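March, by the editor

I keep getting asked when a robot will put my shopping away, so I spent a morning with the Nundia workshop lot. The job was a bag of bottles — dull stuff, you'd think!
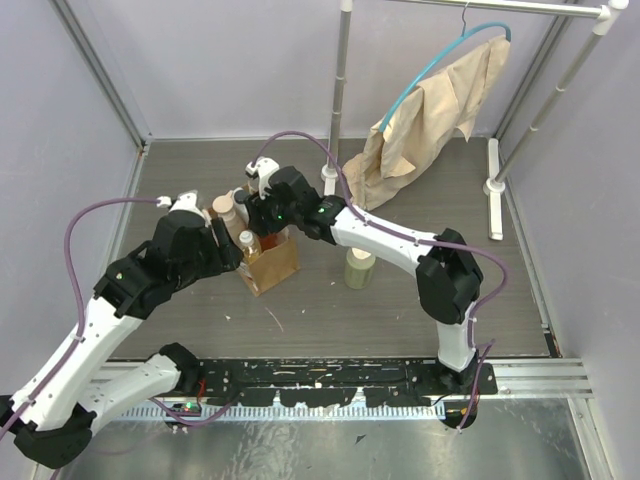

Two arms, one paper bag and a garment rack at the back.

My verdict? Not yet. I'd still back a bored teenager, especially with anything squashy (don't get me started on laundry). But I'm keener than I was, and I'll go again in about 5 months.

Contact the Nundia newsletter | © Nundia | Back to top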